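Turora Stiftung, Förderlinie Gemeinschaftswerkstätten
Zwischenbericht zum Teilprojekt Werkzeugordnung, Standort Kindasthorpe
Vorgelegt von: Noreen Niazi
Stand: 22. Januar 2024

1. Anlass
Der Werkzeugverleih Kindasthorpe hat im Juli mit der Umstellung von Schubladen auf Lochwände begonnen. Bewilligt wurden Mittel für Wandplatten, Haken und eine Grundausstattung an Handwerkzeug. Beschafft wurden bisher 100 Haken, davon sind 62 im Einsatz. Der Rest liegt im Lager Fultby.
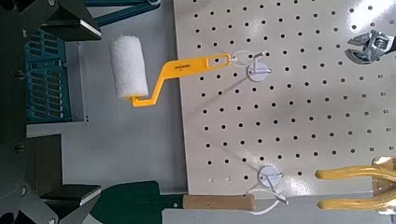
Zwischenbericht Nr. 10

2. Stand der Arbeiten
An der weißen Lochwand werden Haken mit runder Grundscheibe und Drahtbügel verwendet. Der kleine Farbroller mit gelbem Griff hängt am Langloch im Griffende, eine zusätzliche Schlaufe ist nicht nötig. Der Haken weiter unten ist frei. Einige freie Plätze sollen auf Dauer bleiben, damit Rückgaben ohne Umhängen einsortiert werden können.

Schwierig ist die unterste Reihe. Längere Teile ragen dort über die Unterkante der Platte hinaus. Wir haben mit der Firma Maes besprochen, die nächsten Platten höher zu setzen. Ein Angebot steht noch aus.

Neuware bleibt bis zur ersten Ausleihe auf der Verkaufskarte und wird mit dieser aufgehängt. Die Inventarnummer wird erst beim Auspacken vergeben.
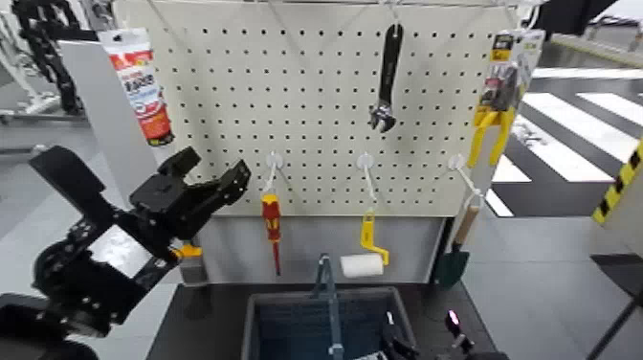 Abb. 2: Lochwand mit Schraubendreher, Farbroller und Pflanzkelle in der unteren Reihe, rechts die Zange auf Verkaufskarte

3. Mittel und nächste Schritte
Vom Sachmittelansatz sind 40 Prozent noch nicht abgerufen. Wir bitten, diesen Betrag in das laufende Jahr zu übertragen. Geplant sind die Beschriftung der Plätze und eine zweite Wand für Gartengeräte. Die Ausleihliste wird vorerst auf Papier weitergeführt. Belege liegen als Anlage bei.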